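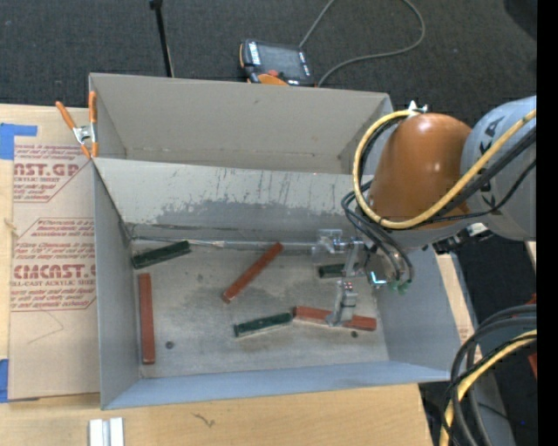
Category: News > Automation > Events

Fendum will open its bin-picking cell to visitors in August, and the company would like them to arrive with doubts. Demonstrations of this sort tend to be run on one tidy part in one tidy tray, and buyers have learned to discount them. The cell here works from a scuffed gray bin with red and green bars lying at different angles on its floor, next to a second bin, on a wooden table. It is a small test, and Fendum is not claiming that bars in a bin stand in for a customer's warehouse.

The open day starts at 10 in the morning at the Erkholm workshop. Groups are limited to 18 people so that everyone can stand close enough to see a missed grasp. Visitors may stop a run at any point and move the bars themselves.

"I have sat through plenty of these, and the arm always seems to work best just before lunch," said Asmaa Bennani, who leads testing at Fendum. "We'll run 100 picks in front of each group and write the misses on the board. If it has a bad morning, people will see a bad morning."

Fendum is also publishing the log from its last round of trials, 1067 attempts in all, with failures left in. The company has not put a success rate in this release. Bennani's view is that a single percentage says very little without the lighting, the parts and the number of restarts beside it – and those are in the log.

Rozália Kopecký of Lazaridis, the integrator invited to question the team in front of visitors, said she had not made up her mind. "Show me what it does with a part jammed against the wall. Then show me what happens after a full shift, with nobody from engineering in the room. I haven't seen the second one yet."

There will be no price announcement and no launch date. Places can be booked through the Fendum events desk.

Media contact: Fendum Press Office, Erkholm | © Fendum. All rights reserved. | Back to top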